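Felley Home & Garden Help > Furniture care

Oiled table gone patchy after cleaning – do I have to sand the whole top?

Posted by tallowfield, 17 November 2024

We bought a second-hand table from a Besell clearance shop in April. It's a pale wood with quite a strong grain. The seller said it had been oiled but couldn't tell me which oil. It was fine all summer, wiped down with a damp cloth and nothing else.

Last week I cleaned it with a kitchen spray because of some sticky marks, and now it feels rough in places, a bit like very fine sandpaper. Water used to sit on top in beads. Now it soaks in and leaves a darker spot that takes an hour or so to go. There is also one ring from a mug near the end where my son does his homework.

I have a tin of Cevel hard wax oil left over from a shelf. Can I put that straight on, or do I have to take the whole top back to bare wood first? I don't own a power sander and would prefer not to hire one. The top is 786 mm wide, if that matters for how much oil I need.

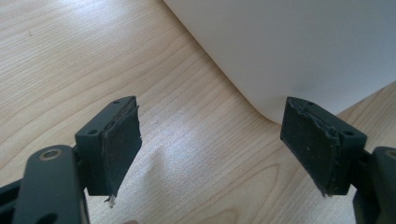 6 min read · 3 replies

marrowby

You shouldn't need to take it back to bare wood. What you describe is raised grain. The spray has taken off some of the oil, the water in it has swelled the surface fibres, and they have dried standing up. It's common with pale woods that were only given a thin coat to start with.

First find out what is on there now. Pick a spot on the underside or near a leg and rub it with a white cloth and a little white spirit. If nothing comes off and the wood just goes darker for a few minutes, it is either bare or has a cured oil on it, and you can carry on. If it goes gummy or you get a yellowish smear, there is wax on it and that has to come off first or the new oil won't take evenly.

Then:

Wash the top with warm water and a small drop of washing-up liquid. Wring the cloth out well. Wipe again with clean water and leave it overnight.

Sand by hand with 240 grit on a cork block, always along the grain. Do the whole top and not only the rough parts. Go lightly – you are only knocking the fibres down. It took me less than half an hour on a table about the same size. If the mug ring is still there, go over it with 180 first and widen the area as you go so you don't make a dip.

Vacuum, then wipe with a cloth dampened with white spirit.

Put the oil on very thin. Most people use far too much. Work in strips from one end to the other, leave it for as long as the tin says, then wipe off everything that hasn't soaked in. Look across the top towards a window to find the shiny bits you've missed. Let it dry fully and do a second coat.

Lay the used cloths out flat outdoors to dry before you bin them. Oily rags in a heap can catch fire on their own.

As for quantity, you gave the width but not the length. Check the coverage figure on the tin. A part-used tin will probably do two thin coats on anything a family eats at. If there is a skin on the oil, lift it off and strain what's left through an old pair of tights. If it has gone thick like honey, buy a fresh one.

I would do the underside as well if you can turn it over, though one coat is plenty there.

quillet_6

Just put the oil on. I did mine without sanding and it was all right. A bit rough still but you stop noticing.
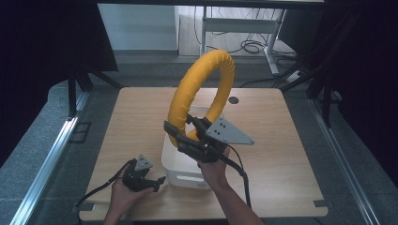 White tub and yellow ring on a wooden tabletop.

pennyroyal624

Agree with marrowby on most of it, but do the mug ring before anything else. A white ring is usually moisture in the finish, and it may lift with a soft cloth and a bit of the same oil. A black ring is a stain in the wood itself, more likely on oak, and light sanding won't shift it. You would need oxalic acid for that (gloves and eye protection, and rinse well afterwards). tallowfield, which colour is it?

I also wouldn't go as fine as 240 on every wood. Some hard wax oils ask for 150 or thereabouts, and if you polish the surface too much they don't soak in properly. Read the tin.

For day-to-day cleaning, stop using the spray. I use the Yazzie soap flakes, a spoonful in a bowl of warm water, and dry the table straight after. Any plain soap made for oiled wood will do the same job. Put something under hot pans and keep the homework end covered if there are felt tips about.

tallowfield

Thank you all. The ring is white. I'll try the cloth and oil on it first and then sand the lot by hand. I checked the tin and it says 150 to 180 for tabletops, so I'll stick to that. There is a skin on it but it's runny underneath.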